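Drucken | Als E-Mail versenden

4 Tischpläne und Gästefluss: Was die Sitzordnung eines Clubs mit dem Abend macht

Die bisherigen Abschnitte galten der Tür und der Gästeliste. Nun geht es um den Raum selbst, und damit um den Teil unserer Untersuchung, auf den wir uns am meisten gefreut haben!
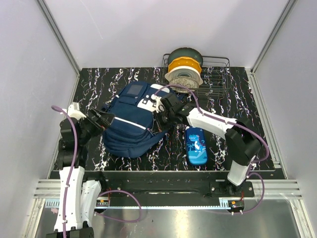 Abb. 3: Schwarze Tischplatte mit marmorartiger Äderung, darauf ein dunkelblauer Rucksack und ein blaues Federmäppchen.

4.1 Vorgehen

Untersucht wurden zwei Häuser, das Bellar und das Kinsella. Beide vergeben Tische mit Flaschenservice über eine Reservierungsliste, beide öffnen freitags und samstags, doch die Grundrisse könnten kaum verschiedener sein. Im Bellar liegen die Tische in drei Stufen um die Tanzfläche, fast wie in einem kleinen Amphitheater; im Kinsella ziehen sie sich an einer langen Wand entlang, und die DJ-Kanzel steht am Kopfende. Ausgewertet haben wir 451 Reservierungen, dazu 35 Gespräche mit Gästen und Servicekräften. Die Gespräche führten Catríona Mulligan und Hok-lam Peng, meist vor Mitternacht, weil danach auf den Aufnahmen schlicht nichts mehr zu verstehen ist.

4.2 Sicht schlägt Nähe

Wir hatten erwartet, dass die Plätze direkt an der Tanzfläche zuerst vergeben sind. Im Kinsella stimmt das auch. Im Bellar dagegen wird die mittlere Stufe deutlich früher gebucht, obwohl der Mindestverzehr dort höher liegt, und die Begründungen der Gäste sind wunderbar einhellig: Man sieht die Kanzel, man sieht die Leute, und man kann sich noch unterhalten. »Unten tanze ich, aber sitzen will ich oben«, sagte eine Besucherin, die seit Jahren kommt. Pryor und Hennessy beschreiben für Konzertsäle mit Stehparkett etwas ganz Ähnliches, und es ist eine Freude, dieses Muster in einer so anderen Umgebung wiederzufinden.

4.3 Wege zwischen den Tischen

Noch spannender wurde es bei den Laufwegen. Im Kinsella muss der Service an fast jedem Tisch vorbei, um die hinteren Plätze zu erreichen; die Gäste dort warteten ungefähr 40 Minuten auf die zweite Bestellung. Das Bellar hat hinter jeder Stufe einen schmalen Gang, der auf dem Plan wie verschenkte Fläche aussieht und im Betrieb den halben Abend rettet. Aidan Ó Riain hat die Wege beider Häuser nachgezeichnet (siehe Anhang B), und wir empfehlen allen, die sich für Gastronomieplanung interessieren, diese Blätter nebeneinanderzulegen.

Offen bleibt, wie stark der Wochentag hineinspielt. Die Listen vom Juni enthalten mehrere Abende mit Gast-DJs, an denen auch die ungünstigen Plätze früh vergeben waren; diese Abende behandeln wir in Abschnitt 5 gesondert.

Drucken | Als E-Mail versenden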